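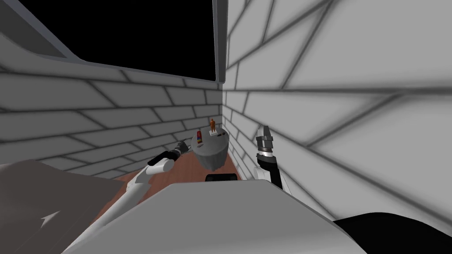 Seema Tiwari has spent most of the past year putting a simulated two-armed robot into places where it does not fit well. Her group at Bisht works on reaching in confined spaces, and its planner, called Handine, decides which arm should act and where the other one should wait. The corner scenes are the part of the work she gets asked about most.

"An open table tells you very little," she said. "Both arms can reach, both arms can retreat, and almost any planner looks good. Put a small table between two brick walls and the second arm becomes an obstacle that you brought with you."

In the standard corner scene, the robot faces a round pedestal table with small objects on top, among them a figurine and a box. One arm comes in low from the left with its gripper near the tabletop. The other stands upright by the right wall, gripper pointing straight up. Tiwari's group calls that second posture parking, and a large share of the method is about choosing it.

Earlier planners, she explained, treated the idle arm in one of two ways. Either it was frozen wherever the last task had left it, or it was sent to a fixed home position. Freezing is cheap but leaves an elbow in the way. Homing is safe in open rooms, but the route home often passes through the same space the working arm needs.

Handine treats the parked posture as a variable. The planner proposes a set of candidate postures for the idle arm and scores each one by how much free volume it leaves for the working arm. It then checks that the idle arm can get there and back.

"The back part matters," Tiwari said. "We had a version that scored only the free volume. It found wonderful places to put the arm and no way to get it out again. The number looked excellent for a week."

The scoring function was learned from simulated trials in Emeck, the group's rendering and physics setup. Each training scene is built from the same small kit of walls, tables and objects, with the wall angle, table height and object placement varied. Every scene gets 200 candidate postures. Most are thrown out on collision checks before the learned score is computed, so the expensive step runs on a short list.

The main result is modest and she presents it that way. Compared with homing, the learned parking posture cut the number of failed plans in corner scenes by half. Compared with freezing, the gain depended heavily on what the arm had been doing before. Planning time rose from 2 seconds to 5, most of it spent on the return check.

"People see the 5 and stop reading," she said. "For a fixed cell that repeats one motion all day, they should. You plan once and store it. Our case is a robot that arrives somewhere it has not been and has to work out what to do with its spare arm."

She was more cautious about what the scenes leave out. The walls are rigid and exactly known. The tables do not move when bumped. Textures are there for the camera-based parts of the pipeline and have no effect on contact. A large part of each room is never built at all, because neither arm can reach it, and this caused a problem of its own - an early perception model learned to treat the black, unrendered area as free space. The group now masks it out before the images reach the network.

Grasping is also outside the result. A trial counts as solved when the working gripper reaches its pre-grasp pose beside the target without contact. Whether the fingers then close on the object properly is handled by a separate module, and Tiwari does not report the two together.

"If you combine them, a bad grasp hides a good plan," she said. "Or the other way around. We did combine them in the first draft and the reviewers were right to complain."

Transfer to hardware is under way with the Buretti lab, which has a two-armed platform and a movable wall panel. The first runs, in May, used one panel and no objects. Joint limits on the physical arms turned out tighter than those in the simulation model, and several of the best-scoring parking postures could not be used. The training set is being regenerated with the measured limits.

Asked whether both arms could work at the table together, Tiwari said the present method has no answer. The score assumes one arm is waiting. Her group has tried alternating the roles at short intervals, but the return check then has to be repeated at every switch, and the planner spends longer deciding than moving. She expects to publish the alternating version as a negative result, with the scenes included so that other groups can run it.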